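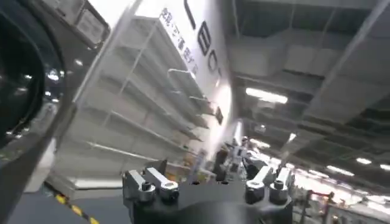

I am trying to trace a stale smell in a front-loading washing machine that is shared between several households at Vivville. The smell is strongest when a cycle has just ended and is weaker, though still present, after the machine has stood overnight. Ventilation doesn't look like the cause to me. The hall is large, more warehouse than utility room, with white shelving along an aisle, and textiles stored in there for weeks come out without any smell at all. The fault seems to be confined to the machine and its pipework.

Details so far:

- Cycle counter reads 1,496.
- Nearly all washes are on the cool programme with liquid detergent, dosed by whoever is using it.
- The drain hose goes into an open standpipe. The top of the pipe is 78 cm above the floor.
- The pump filter was cleaned in March. There was lint in it but no blockage, and it made no difference.
- The drum empties fully as far as I can tell. No error codes.

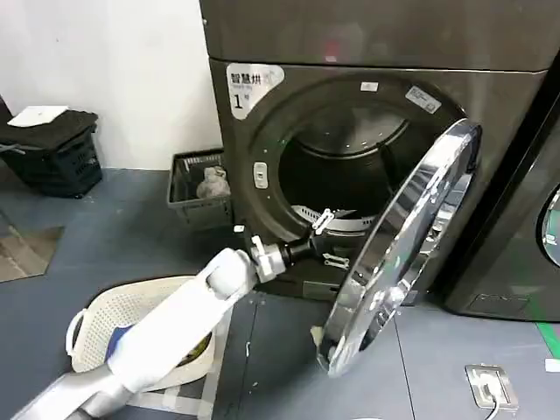

*Unit 1, door opening and gasket.*

I have wiped the visible part of the gasket with a cloth and washing-up liquid. I have not taken the gasket off and would prefer not to, as the machine is under a service contract with Ververidis and I don't know what they would say about it. Two things I would like to know. Is the smell more likely to be coming from the gasket, the outer tub or the drain? And is there a way of telling these apart without opening the cabinet?

**Tsegereda Bogale**
Posted March 14, 2025

---

**Renato Quiambao**

You can separate the three fairly well from outside. Do the tests in this order and leave the machine unused between them, otherwise the results overlap.

**Drain.** Pull the hose out of the standpipe, cap the pipe with a damp rag and put the end of the hose in a bucket. Leave the door shut for 8 hours. If the smell in the drum has gone or is plainly weaker, air is getting back from the waste pipe. The usual reasons are a trap that has dried out or been siphoned, or a hose pushed so far down that its end sits in the trap water. The hose should hang loosely in the pipe with an air gap round it. Your standpipe height is within the range most makers give, but check the manual for your model. Put the hose back before anyone runs a wash.

**Gasket.** Fold back the lip at the lowest point and run a white paper towel right round inside the fold, including the underside. Grey or black slime on the towel means residue is being held there. Smell the towel away from the machine. Wiping the face of the seal does nothing for the fold behind it, and that is where the water sits.

**Tub.** If the towel is clean and the drain test changes nothing, it is the tub. Detergent and body oils build up on the outside of the drum and on the tub wall, where you can't reach. Long use of cool programmes with liquid detergent is the normal cause. Liquids contain no oxygen bleach, and cool water does not shift the grease.

For the tub, run the hottest cotton programme with the drum empty and a full dose of ordinary biological powder in the main compartment. Repeat until the rinse water has no grey foam on it. On a machine with your count I would expect to need 4 runs. After that, one hot empty run a month should hold it.

Do not put bleach and descaler in the same run. Some descalers are acids and the mixture gives off chlorine.

---

**Pacita Maglaya**

had this, was the drawer. take the drawer right out and look up at the roof of the slot with a torch. ours was black. old toothbrush and hot water. smell gone in two washes, nothing else needed doing

---

**Rogelio Pascual**

Agree with Renato's order of testing, with one correction. On some machines the drain hose must be clipped at a set height on the back panel before it goes to the standpipe. If the clip has come off, the loop drops and dirty water can run back into the sump after the pump stops. You would then get a smell straight after the cycle, as you describe, with a clean gasket and a sound trap. Check the clip before you spend an evening on hot washes.

On the service contract: cleaning the fold, the drawer and the filter is normal user maintenance in every contract I have read. Removing the gasket usually is not. Ask for the answer in writing.

Dosing matters as well in a shared machine. We fixed a measuring cup to a cord beside ours and switched to powder. The door and drawer are left ajar between washes.

---

**Tsegereda Bogale**

Drain test done, no change. The towel came out grey from the bottom of the fold and clean elsewhere. The hose clip is in place. The roof of the drawer slot had a thin dark film, now removed. I have started the hot runs with powder and will post again when they are finished.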